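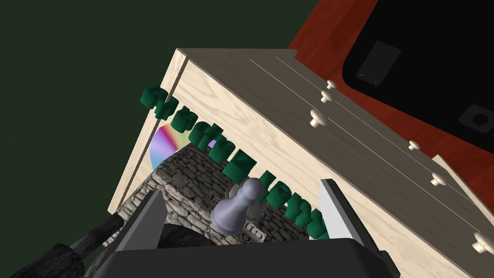
Wrist camera view from the simulated test bench, with the two-finger gripper open on either side of a chess pawn.

Skadbridge publishes gripper comparison run in simulation

September 16, 2025

Skadbridge has released the results of a simulated comparison between two parallel grippers, one from Enell and one from Goker, carried out on the same arm model with the same controller. The run covered 204 grasp attempts per gripper on small objects placed close to larger ones. The Enell unit completed 138 of its attempts and the Goker unit completed fewer, although the report puts most of the gap down to finger geometry and says little separates the two drives.

The work began in June as a check on camera placement. Skadbridge had been using a fixed overhead camera for pick tests and wanted to know how much a wrist camera would change the outcome in clutter. The gripper comparison was added when early trials showed that the two questions could not be handled apart. A wider gripper body hides more of the work area from a wrist camera, and a longer finger moves the grasp point farther from the lens.

All attempts were made in a rendered scene. Objects include a chess pawn on a cobblestone-textured block, a wooden box with mushroom-shaped knobs along its top, a disc with a reflective face, and thick green lettering with a glossy finish. The objects were chosen to give the camera a mix of matte, shiny and repeating surfaces, and to leave the fingers little clearance on at least one side.

An attempt was counted as complete if the gripper closed on the target, lifted it clear of its support and held it for 4 seconds. Contact with a neighboring object was logged but did not fail the attempt unless the neighbor moved by more than a set limit. Attempts that timed out before the fingers closed were scored as failures and listed in a separate column.

The controller was supplied by Bondarchuk and was left at its default gains for the scored run. It takes a target pose from the vision software, plans a straight approach along the tool axis, and closes the fingers at a fixed speed until the force limit is reached. No second try was allowed. Skadbridge notes that a controller with a regrasp step would probably have raised both scores, and that the scores should be read only against each other.

On single objects standing in the open the two grippers performed almost the same. Differences appeared when the target had a larger object directly behind it. The Enell fingers have a shorter tip and tolerated a small sideways error in the target pose. The Goker fingers reach deeper and did better on low, flat objects, but they were more likely to touch the neighbor on the way in. In several of the logged failures the first contact was between the back of a finger and the side of the box, after which the target was pushed out of the closing path.

Camera placement had a larger effect than the choice of gripper. With the overhead camera alone, pose error grew when the arm passed over the work area and covered the target during the last part of the approach. The wrist camera kept the target in view between the open fingers for longer, but it lost the lower part of objects standing near the gripper body. Using both cameras gave the best results for each gripper. The report gives the combined setting as the recommended one and keeps the single-camera figures in an appendix.

Shiny surfaces were a separate source of error. The vision software tended to place an edge where a highlight crossed the disc, and the position of that edge changed as the wrist moved. Lowering the light level in the renderer reduced the effect. Skadbridge chose not to use the lower level in the scored run so that both grippers would be tested under the lighting already used for its earlier work.

The lettering caused fewer problems than expected for detection but more for planning. Adjacent letters sit tightly together and were often returned as one solid object. That was acceptable when the letters were only an obstacle. When a single letter was requested as the target, the planner had no gap to aim for and most attempts timed out. Those requests were removed from the scored set for both grippers and are reported on their own.

The report also lists the limits of the method. Friction was held at one value for all materials, finger pads were treated as rigid, and cable drag on the wrist was not modeled. Camera images were rendered without lens distortion or sensor noise. Skadbridge says the ranking of the camera settings is likely to carry over to hardware, but it makes no such claim for the gripper scores on smooth objects, where pad softness matters most.

A hardware run is planned on a bench with 4 fixed object layouts copied from the simulated set. Both grippers will be mounted on the same arm through an adapter plate, and the wrist camera bracket will be adjusted to keep the same distance between lens and fingertip. The main open item is the bracket. The Goker body is wider near the flange, and the current bracket would place the camera at a steeper angle than the one used in simulation.

Bondarchuk is preparing a controller update that reports finger position at the moment of first contact. The present version reports only the final position, so a touch on a neighboring object has to be worked out from the contact log. With hardware there will be no such log, and Skadbridge has made the update a condition for starting the bench run.

Scene files, object models and the attempt list can be requested from Skadbridge. The package includes the camera poses and the random seeds for each layout. Gripper models are not part of the package and must be obtained from Enell and Goker under their own terms. Users who substitute another gripper are asked to keep the approach speed and force limit unchanged and to state the distance from lens to fingertip along with any published score.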